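Wooden Block Set for a Shared Play Table: Project Report
Ladan Hosseinzadeh, Introductory Product Design

1. Aim

The task was to make a small set of plain wooden blocks that could be used on any table and stored in a bag. I picked blocks because the shape is simple and the work is mostly in the finishing. The budget was 300 crowns from the course fund, and I stayed under it.

2. Making the blocks

I bought offcuts from Cuevas, the timber yard near the school. The first batch was cut too fast and the ends were not square, so I used those pieces for sanding tests. For the second batch I clamped a stop to the saw bench and checked each length against the first one.

Sanding took the longest time, roughly 5 hours over two afternoons. I started with coarse paper on the faces and then rounded the edges by hand. No paint or stain was used. I wanted the color of the wood to stay as it was, and I also ran out of June before the oil I ordered from Brunov came.

The table matters more than I expected. On the dark bench in the workshop the blocks were hard to judge. A light wooden block on a white tabletop shows its outline well, and with six blocks spread out there is still room to reach between them.
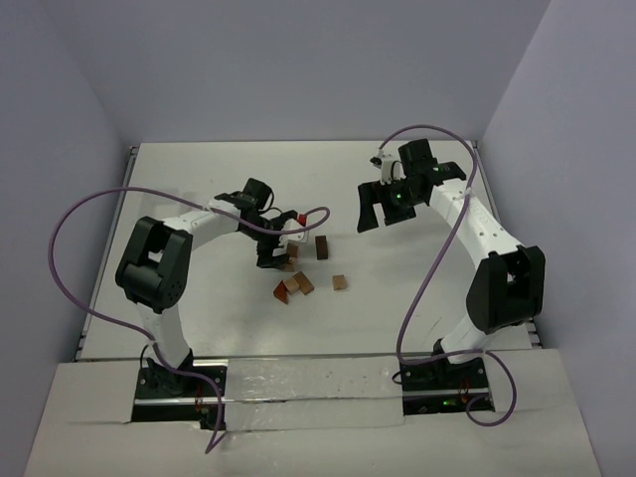
3. Results

The blocks in the second batch stack without rocking. Two have a rough corner where the grain tore, and I would redo those. The bag is too narrow at the neck and should be cut again.

4. What I would change

I would buy one longer board so that the grain matches, and I would mark the faces before cutting.

Filed under: Student Work, Wood, Small Projects

Comments (3)

Protik: What grit did you finish with?

Ladan Hosseinzadeh: 300 on the faces, a bit coarser on the ends.

Mendedus: I had the same trouble with torn corners. A piece of scrap behind the cut helped.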